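Bring back the big red button

28 January 2023

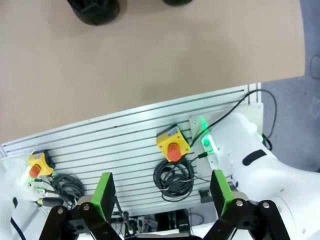

My mother's new hob has no knobs. It has a sheet of black glass with a slider on it, and when the pasta boils over the slider gets wet and stops listening to you, and then it beeps. You wipe it, it beeps again, you wipe it with something dryer. Meanwhile the pasta. I keep thinking of how people build things when they really mean it – a red mushroom-shaped button on a square yellow box, facing you, no menu, hit it with your palm or your elbow or whatever is nearest. Every factory has them. Why does a kitchen get a slider?

The hob is a Vesteo, £425 in the sale, and I am not picking on Vesteo especially. The Gostex one she nearly bought was the same and had an app as well. An app for a hob. You are standing next to it.

I have been cross about this for years, mostly about cars, where at least other people are cross too. To turn the heating down in my brother-in-law's car you press the screen, wait, press the little fan, then drag. At sixty on the Bromport bypass. Three looks away from the road for something I used to do with one finger in a car that was worth less than his tyres. He says you get used to it. You get used to a stone in your shoe.

The argument for screens is always that they're flexible. Update them, move things about, add a feature in February that wasn't there at Christmas. Fine for a phone. I don't want my cooker flexible. I want it to be in the same place doing the same thing when I'm half asleep, or when my hands are covered in flour, or when I'm eighty and can't see the little grey icons on the black glass, which my mother already can't. She has put a dot of nail varnish where the off bit is. It wears away and she puts another one on. That's a £425 appliance being finished off at home by the customer with a bottle of nail varnish.

The real reason is money, obviously. A knob is a part. It has a spindle and a spring and a hole that has to be drilled in the right place, and somebody has to fit it. A touch panel covers everything in one go. I dont mind firms saving money but I do mind being told it's elegant.

And the washing machine! Ours was a Nautiyal, six settings on a dial, and I used two. Lasted ages. The replacement cost £295 and has 21 programmes, and you reach them by tapping an arrow that only goes forwards. Miss the one you want and round you go again. I have washed a wool jumper on Sports because I couldn't face another lap.

People will say I'm just old and this is what happened with the mangle. Maybe. But I've watched teenagers jab at the ticket machine in Bromport station with their gloves on, then take one glove off, then use their nose. It isn't an age thing. Fingers want something to push. You can find a switch in the dark, you can tell by feel if it's on or off, you can teach a visitor to use it by pointing.

So what would I like. Not much. A rule that anything that gets hot, or moves, or locks you in, must have one proper control that switches it off, sticking out far enough to find with your eyes shut. Big. Red if possible, I'm not fussy about the shade. The rest of the panel can be as clever as they like and I will ingore it. And the shops could help by plugging a few in – you can't judge a dead sheet of glass, they all look lovely. Take a wet cloth with you and ask to have a go.

Mum, if you're reading, the nail varnish needs doing again. I noticed on my last visit.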